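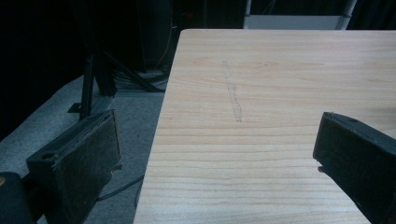 *Table en bois clair, avec une marque grise au milieu du veinage.*

## L'Empire de Mirkcombe perd sa dernière colonie

**MIRKCOMBE** – L'Empire de Mirkcombe, sur lequel le soleil se couche tous les jours vers 17 heures, a reconnu en août l'indépendance de Grallora, son unique possession d'outre-mer. Le territoire, un îlot de 81 mètres de long accessible à pied à marée basse, était administré depuis 1 035 ans par un gouverneur qui n'avait pas encore été nommé.

Selon le ministère des Colonies, la séparation s'est faite dans le calme. Les 2 habitants de Grallora ont voté oui à l'unanimité, après un second tour rendu nécessaire par l'abstention du premier. Ils conservent la monnaie impériale, le drunix, qu'ils utilisaient déjà pour caler une fenêtre.

L'Empire garde pour sa part le droit de passage, le droit de pêche et le droit de se plaindre du climat. Il s'engage à restituer les trésors emportés lors de la conquête, à savoir une échelle et la moitié d'un fromage. Le Musée impérial demande toutefois un délai pour l'échelle, qui sert à changer les ampoules de la salle consacrée à Grallora.
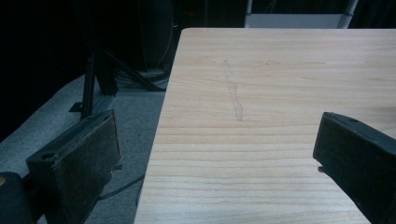

*Le plateau et sa fine trace grisâtre.*

La République voisine d'Ibarra, qui revendique l'îlot les années bissextiles, a « pris note » de la décision et envoyé une facture de 1 000 drunix pour frais de revendication. Mirkcombe l'a fait suivre à Grallora. Grallora l'a renvoyée pour affranchissement insuffisant.

Le ministère des Colonies reste ouvert, faute d'avoir trouvé la clé pour le fermer. Ses employés seront affectés au bureau des Conquêtes futures, qui étudie la possibilité d'annexer le parking situé derrière le palais. Les négociations avec la société qui l'exploite butent sur le tarif de nuit.

L'hymne impérial sera raccourci d'un couplet. La flotte, elle, a été prêtée à Grallora pour les cérémonies et doit être rendue avant 18 heures, avec le plein de rames.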